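Call for participants: help us finish and run Porireck, a two-armed tidying robot in a shared workshop

We're looking for 5 people to join Porireck, a home-scale robot build that lives on a bench at the Ternonstead shared workshop. The new round starts in February and runs through spring. It's unpaid, it's evenings only, and it's the most fun I've had with an Allen key in my hand.

A bit of background first. Porireck began in my spare bedroom as a single arm that could push socks around a desk (badly). I'd read everything I could find on teaching an arm by guiding it through a job by hand, and I wanted to know how far you could get with off-the-shelf parts, a lot of patience and one very tolerant household. When the second arm arrived there was no room left for the bed, so the whole thing moved to Ternonstead, where we now rent a bay with good light, a drill press down the hall and a kettle.

Since then it's grown into a proper project with two of us on it. I'm Rosine Deschamps, and I do the mechanical side and most of the wiring. Ishbel Rutherford writes the software, including Okex, our recording and playback program. Okex takes what a person does with a pair of handheld controls, stores it as a session, and lets us trim, label and train from it. It runs on an ordinary desktop computer with a decent graphics card, and it's rough around the edges, but it works well enough that we want more people using it and complaining about it.

The goal for this round is small household jobs on a tabletop: folding, rolling, sorting, putting things into trays and taking them back out again. We've got 400 sessions recorded so far and we'd like to reach 1,000 by the time the round ends. Ishbel and I have done nearly all of those 400 ourselves, and that's a problem! The arms have learned our habits. I always come at a basket from the left, and she folds everything toward herself. We need other people's hands in there, and we need people who'll build as well as drive.
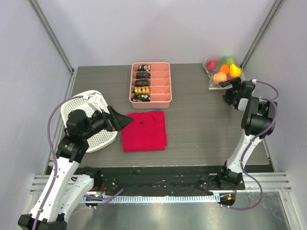 The cell set up for tidying, with the rolled items in the pink tray and the folded red cloth in front of it.

The cell itself is aluminum extrusion with pale panels on three sides and an arm at each front corner. Everything you see bolted down has been bolted down somewhere else first. We're on the third layout for the arm mounts and I suspect there'll be a fourth, so if you like measuring, drilling and re-measuring, you'll be very happy with us.

What you'd be doing

Every participant takes a turn at driving the arms. You don't need any experience for this. The first evening is all practice, and most people can pick up a rolled sock by the end of it. Small soft things are harder than they look, and bags are harder still, so expect to swear a little.

Beyond driving, we'd like each person to take on one piece of the build. These are the ones that need an owner right now:

Cable management. The purple cables follow the arms in loops, and I'd love a tidier route that still leaves plenty of slack at the elbows. This would suit somebody who has wired a 3D printer, a bike or a theater rig.

Gripper fingers. We want to try softer tips for cloth. You'd be designing, printing or casting, and testing a lot of versions. Some will be terrible and we'll keep those on the shelf too.

Session labeling in Okex. Somebody needs to watch recordings, mark where each step begins and ends, and tell Ishbel which parts of the screen drive them up the wall. Can be done partly from home.

Props and tasks. We need a steady supply of new objects and new things to do with them. We've been using trays, baskets, cloths and bagged toy fruit, and we'd like kitchen and sewing-box jobs next. A good eye at thrift stores is a real qualification here.

Write-ups. We publish our build notes for other home builders, and they're months behind. If you can turn a page of scribbles and part numbers into something a beginner could follow, please, please write to us.

Who we're looking for

People who turn up. That matters far more to us than a degree or a job title. We'd be glad to hear from retired machinists, students, quilters, parents with a free evening, software people who'd like to touch metal for once and metal people who are curious about software. You should be 18 or over and able to stand or sit at a bench for an hour or so at a time. The bay is on the ground floor and the bench height can be changed.

Basic soldering or a bit of Python would be handy for some of the jobs above, but we can teach both.

Time and place

The round is 36 hours per person, spread over twelve evenings of three hours each. We start at 7 p.m. and pack up at 10. Swapping evenings is fine if you let us know ahead of time. Missing the first one is harder, as that's when we go through how to stop the arms, where to keep your hands and which switch does what. You can't drive until you've done that part with one of us.

What you get

Workshop access on project evenings is covered, and so are all parts and materials for your piece of the build. You'll get copies of any sessions you record and your name on the build notes (or a nickname, if you'd like that better). We share the mechanical drawings and the Okex code with everyone in the group, and you're welcome to use them for a build of your own – two people from the last open evening have already started collecting extrusion.

There's no pay and no course certificate. There are usually cookies.

How to apply

Send us a short message through the Porireck page on the Ternonstead website. Tell us which piece of the build you'd want, which evenings are impossible for you, and something you've made or fixed. A photo of it is welcome, however ugly the thing is. A repaired toaster counts. So does a hem.

Ishbel and I read everything together and we'll reply to everyone, including people we can't fit in this time. If there are more good applications than places, we'll keep a list for the next round and invite you to an open evening to have a go on the arms in the meantime.

Questions about the software go to Ishbel, and questions about the bench, the tools or access to the building go to me. Put either name at the top of your message and it'll find its way.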